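February 2022, notebook, travel safety text project

Read through the Berero advice pages again. 2999 entries from travelers, and the headline is that the coast is "very safe." I don't buy it yet. Most people fill in the form on the flight home, when they feel good. Anyone who lost a passport was probably too busy to bother.
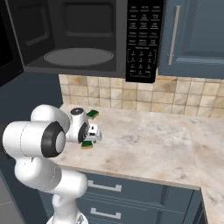
White arm over the marble counter, sponges near the gripper.

Checked the theft numbers. Berero has 12 reports of bags taken from parked rental cars, Bekovent has 1660 for the same season. They can't both be counting the same thing – I suspect Bekovent lumps in lost luggage. Need to ask for their definitions before we quote either one.
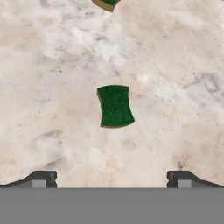

The rip current section is no better. It says to swim parallel to shore, fine, but it also rates beaches from one to five with no word on who did the rating or in what month. Hirvonen's version copies the same scores, typo included, so it doesn't count as a second source.
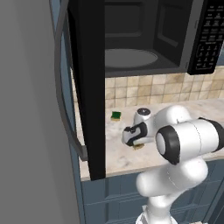 Microwave with the door open, turntable inside.

Mosley wants the page up by March. I'd drop the beach scores and keep the plain warnings. Still to do: bus station section, taxi fares, and whether the tap water line came from anywhere at all.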